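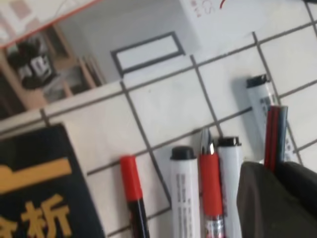 A red-capped marker and other writing instruments on white tiles.

About Pluladeo

Pluladeo is a not-for-profit centre for adult literacy and community languages. The organisation offers evening and daytime classes, one-to-one tutoring, a lending library and a translation referral service to adults living in Lund and the surrounding district. It is governed by a board of directors elected by its members and is registered as an incorporated society.

Our Purpose

Pluladeo exists so that any adult in the district who wishes to read, write or speak with greater confidence may do so close to home and at modest cost. Learners come to the centre at every stage. A number left school early and are returning to study after many years. Others read and write fluently in one language and require instruction in a second. The centre also serves those who grew up hearing a family language at the kitchen table and now wish to learn its written form.

Instruction is organised in small groups. No class begins with more than 16 learners, and beginner classes in English literacy are taught by two instructors wherever the timetable permits.

Our History

The centre began as a reading circle in the rear room of the former Skisten Hardware building. Its members met weekly to read the newspaper aloud and to help one another with forms, letters and applications. As demand grew, the circle received permission to use two classrooms at the old Lund Elementary School, and a part-time coordinator was engaged for the first time.

The name Pluladeo was adopted when the reading circle and the Lund Heritage Language School agreed to merge. The two bodies had shared premises for several years, and many families were enrolled with both. The heritage language program continues within the centre under its own program director and retains its own spring recital, held each March.

In its most recent program year the centre enrolled 311 learners across all streams. The lending library holds 1,775 volumes, including graded readers, bilingual dictionaries, large-print editions and a collection of cookbooks that remains its most frequently borrowed shelf.

Programs

English Literacy and Essential Skills. This stream is offered at four levels and covers reading, writing, everyday mathematics and the use of common documents. Learners may enter at any point in the term following an interview with the intake coordinator. There is no written entrance test.

English as an Additional Language. Classes are offered in the morning and evening, with a conversation group open to all levels. Learners preparing for citizenship may attend a supplementary seminar in the fall and winter terms.

Heritage and Community Languages. The languages offered vary from year to year according to enrolment and the availability of qualified instructors. A class proceeds when eight learners have registered. Prospective learners whose language is not currently listed are encouraged to add their names to the register kept at the front desk, which the program director reviews before each term.

Handwriting and Correspondence. This short course was introduced at the request of learners and addresses printed and cursive hands, the layout of letters and the addressing of envelopes. Paper and pens are supplied.

Sosach Fund

The Sosach Fund was established by a bequest to the former reading circle and is held in trust by the centre. Income from the fund is applied to fee waivers, bus fare and child-minding for learners who could not otherwise attend. Applications are considered in confidence by the intake coordinator and one member of the board. An applicant is not required to disclose the details of household income – a short statement of need is sufficient.

Teaching Staff

All instructors in the literacy streams hold a recognised teaching certificate or a diploma in adult education. Instructors in the heritage language program are appointed on the basis of fluency, teaching experience and a sample lesson. New instructors are paired with an experienced colleague for their first term, and all staff take part in professional development days in the spring and fall.

Tutors complete an orientation course before being matched with a learner. They commit to one meeting per week for the length of a term, and most matches are renewed at the wish of both parties.

Governance and Accountability

The board of directors meets monthly from September to June. Two seats are reserved for current or former learners. Minutes of regular meetings are available at the front desk upon request, and audited financial statements are presented to the membership at the annual general meeting.

The centre is funded by course fees, municipal and provincial grants, and individual donations. Course fees account for the smallest share of revenue and are reviewed every second year.

Visiting the Centre

The centre occupies the ground floor of the old Lund Elementary School. The main entrance, the library and all classrooms are accessible by wheelchair. Parking is available behind the building and is shared with the seniors' lunch program, so visitors arriving around midday may find it more convenient to park on the street.

Library borrowing is open to any resident of the district, whether or not enrolled in a course. Prospective learners may attend one class as guests before registering, by arrangement with the front desk.

This page was last reviewed by the board of directors on May 15, 2023.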